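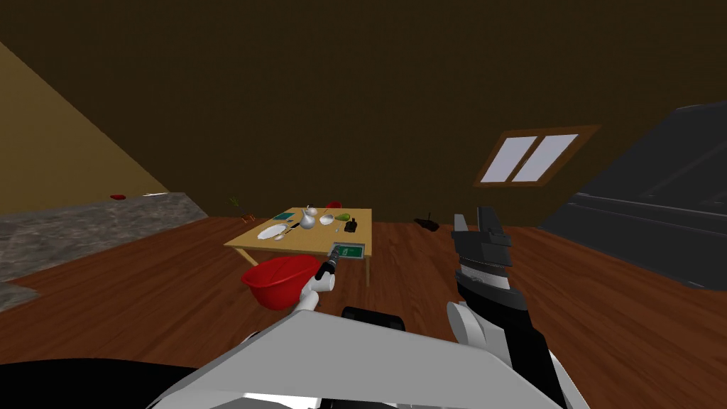 Simulated view: wooden table with plate, cutting board and teapot.

Mindmont Custody Records System

The Mindmont Custody Records System is a case-tracking product for state and county corrections departments. It keeps sentencing orders, appeal deadlines, stays and clemency filings in one record, so that records staff and agency counsel work from the same set of dates.

Each order is entered with its issuing court and effective date. When a stay is granted or lifted, the system places a hold on the related entries and sends a notice to every office named on the distribution list. A hold may be released only by 2 authorized users - one from the records office and one from legal staff.

Models

Mindmont 1369 - For county jails and regional detention centers. Includes the order log, deadline calendar and public records export.

Mindmont 2782 - For state departments. Adds clemency tracking, victim notification letters and multi-facility transfer records.

Both models store up to 2000 attached pages per case. Older paper files may be scanned through the Charbonneau intake module, sold separately.

Support and Ordering

Installation and staff training are provided by Brollomel from its office in Plurnosstead. Agencies buying under a cooperative contract should include the contract number with the purchase order. Written quotes remain valid through the end of the agency's current fiscal year.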